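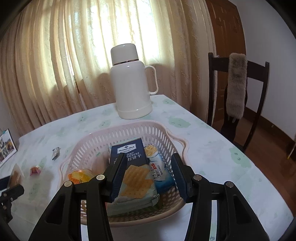 The comment under my post this morning was three lines long. I had given up on Fekel too early, it said, and the second half was where the book earned its length, and had I even reached the siege at Lirstead? I had not. I stopped on page 212 or so in April and wrote my review from there, and I said so in the first line of the review, but I suppose people skip first lines.

It bothered me enough that I took the book off the shelf again after breakfast. The bookmark was still in it, a train ticket. I read until 10, made more coffee and read until lunch.

Notes so far, so I don't lose them.

The commenter is right about the siege. It is the best part of the book by a long way. The writer knows how a town runs out of things. First lamp oil, then salt, then shoes. There is a chapter in which a cobbler cuts up saddles, and it is better than any of the battles. If the book had opened there I would have stayed with it in April.

I still don't like the opening. Fekel walks for seventy pages. He walks through the Ernar forest and across a river with a long name and into a village where an old woman tells him about the kings. She tells him about all of them. I had forgotten every one by the time it mattered, and today I had to go back and look up which king built the wall. It was the third. There is a family tree at the back that would have helped, but it leaves out the daughters, and two of the daughters turn out to be important.

The magic is confusing too. It's called oei, lower case, except in the chapter titles, where it gets a capital. As far as I can tell it lets you hear what someone was going to say and didn't. That's a good idea. Then around the middle it also lets you move stones. I read that page twice looking for an explanation and there wasn't one. Maybe it comes later.

Did some more after lunch, lying down. Fell asleep over the council meeting, woke up, and they were still in the council meeting.

I looked the book up while I was at it. It has 2,587 ratings on the site I use and 1,451 written reviews, a lot of writing for a book I have never seen anyone hold on a bus. Most of the reviews give it five stars and use the word "epic." A fair number of the low ones stopped in the forest, same as me. One person gave it one star for the map, which I thought was harsh, but then I checked and Lirstead is on the wrong side of the river. In the text they cross the bridge going east to reach it. On the map you'd have to go west. I turned the book around to be sure.

I am not going to take the review down. It says what I thought at the time. I will add a note at the bottom that I went back, and I'll change the two stars to three if the ending doesn't fall apart. I wrote a short answer to the comment saying I had reached the siege now and liked it, and that I still thought the walking should be cut in half. No reply yet.

Other things today. Paid the water bill. The library emailed to say the second volume is in if I want it, so they must have kept my request from spring. I don't know if I want it. It's longer than the first. I have until the end of the month to pick it up, and I can decide when I'm finished with this one.

Also the shelf in the hall is full again. I took out four paperbacks to give away and put one back.

Evening. Read another fifty pages. Fekel has left Lirstead by a drain and he is walking again, with the cobbler this time, and that helps because the cobbler complains. They argue about boots. The army behind them is supposed to be 2,000 strong, though earlier it was said to have lost half its men, and I can't tell if that is before or after the losses. Someone moved a stone again. Still no explanation.

Stopped at the start of part four. The ticket is back in at the new place. Soup for supper, and there is enough left for tomorrow.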